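Can I file a human rights complaint in one country about something that happened in another?

Asked in: Law and Courts

Hello everyone, and thank you in advance for reading, I know I go on a bit. My cousin was held for 229 days without charge in the country we both come from. He lives with us in Unano now and is doing better, slowly. A friend from our old neighborhood says courts here can sometimes take these cases even though none of it happened here. Is that true? And does it cost a lot? We have his release paper, two letters from the prison doctor, and not much else. We would be so grateful for any pointers.
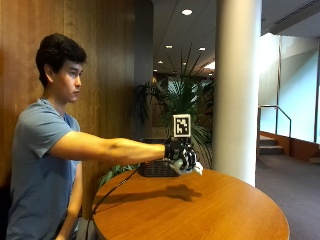 Paperwork is where I would begin, because people put it off and then spend months chasing it. Get the release paper and both letters translated by a certified translator, and keep the originals somewhere safe and flat. Then have your cousin tell it all once, start to finish, to someone patient, and write it down with dates wherever he has them. Do it sitting at a table, a plain round wooden one like the one in the picture is just right, with room for the papers and a pot of tea! The legal clinic in Iltetano did my family's translations and charged nothing for the first visit.

2 people found this helpful

Second answer

Yes, it can be true, but it depends very much on where you live. Some countries let prosecutors look at torture cases from abroad, and some of those want the accused person to be on their soil first. A complaint is only a request to investigate, so please be gentle with your hopes. Ours went in one May and we waited a long while before anyone wrote back. Filing cost us nothing, though the lawyer's work came to 3,000 in the end, and she let us pay it off bit by bit. Do ask about legal aid before you sign anything, and ask whether your cousin's name can be kept out of public papers if he still has family back home. 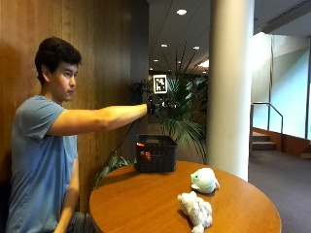 Seated with one arm held straight out.

Third answer

try the Fakir group they have a list of lawyers, not sure if its up to date. the Odusness office closed I think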